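What the flowers did to my results

I promised in my last post that I would get back to the keyboard task, and then I let it sit through most of a month, so thank you to the few of you who wrote to ask. It's 14/06/2026 and I finally have something worth telling you. It isn't a huge result (no paper in it, at least on its own), but it changed how I plan a collection day, and I suspect it may change how some of you do too.

For anyone new around here, I work on teaching arms to move everyday objects from demonstrations that people give with hand-held grippers. You hold one gripper in each hand, you do the task the way you'd like the robot to do it, and the marker cubes on top let us recover where each hand was. Our group calls the whole pipeline Gistmont, for reasons that made sense to us at lunch one day and to no one since. The task I care about right now is about as plain as they come: take a full-size keyboard on a small table and square it up to the edge with both hands.

I love this task, I really do! A keyboard is long and thin and rather slippery, and if one hand pulls sooner than the other the whole thing swings around. People handle that without a thought. Our policies handle it badly, and most of my spring went into asking why.
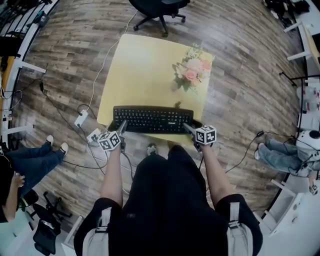

My first guess was timing. Two grippers mean two streams of data, and if one of them lags even a little, the policy learns a pair of hands that never quite agree. Lucimara Damasceno, who has far more patience than I do, went back through 201 demonstrations and realigned every one of them by hand, checking the moment each set of fingers first met the keyboard. It helped somewhat. The swinging got milder, and we all had a nice afternoon feeling clever about it.

Then we put the new policy on the Wouters arms and it failed in a way that had nothing to do with swinging. It reached for the right spot on the table, very smoothly, whether or not the keyboard was there. If we shifted the keyboard over by a hand's width, the arms still went to the old place. I'm sure many of you are already nodding, because it's an old problem: the policy had found something easier to look at than the thing we wanted it to look at.

In our case I'm now fairly convinced it was the flowers. We keep a bunch of artificial ones on the table as a distractor, pink and peach, very cheerful, and in the early sets they had stood in nearly the same place every time. So had the keyboard, relative to them. From the policy's side of things, a big bright bouquet is a wonderful landmark, and a black slab with small keys is a poor one.

So we split the next batch. In half of it, the flowers stayed put while the keyboard moved. In the other half, both of them moved, and the person demonstrating also started from a different standing position. I kept the total small on purpose, 132 demonstrations in all, to see whether variety could make up for a smaller pile of data.

It did, and by more than I had hoped. Trained on the old set, the policy squared up the keyboard in 14 percent of our shifted-layout trials. Trained on the new, smaller set, it managed 73 percent. I reran the old one twice, partly out of suspicion and partly out of guilt toward Lucimara, whose careful realignment deserved a better ending. (Her alignment is used in the new set as well, and I haven't yet tested what happens without it, so please don't take this as a verdict on timing.)

There are other holes, too. I only tried one keyboard and one table. The wrist view matters a great deal here, I think, and I can't yet say how much of the gain comes from it. When the fingers get close, they hide a good part of the keyboard, and whatever is standing farther back stays in plain sight the whole time. That alone would tempt any learner to lean on the background.

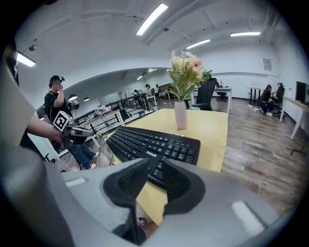

What I'm trying next

The plan for July is to repeat the comparison with the wrist views only, and then with the head view only, using the same demonstrations for both. Jevbridge, our little tool for swapping camera streams in and out, is nearly ready for it, although it still crashes when a recording is missing its last few seconds. I'd also like to borrow a layout trick from the Etero folks down the hall, who draw a fresh random arrangement before every single demonstration and read it off a card. It slows them down a lot and they grumble about it, but their sets are lovely to train on.

If you've run something similar with a two-handed task, please write to me, especially if your result came out the other way. I'll post the per-layout numbers once I've cleaned up the spreadsheet, which currently has two columns named "final."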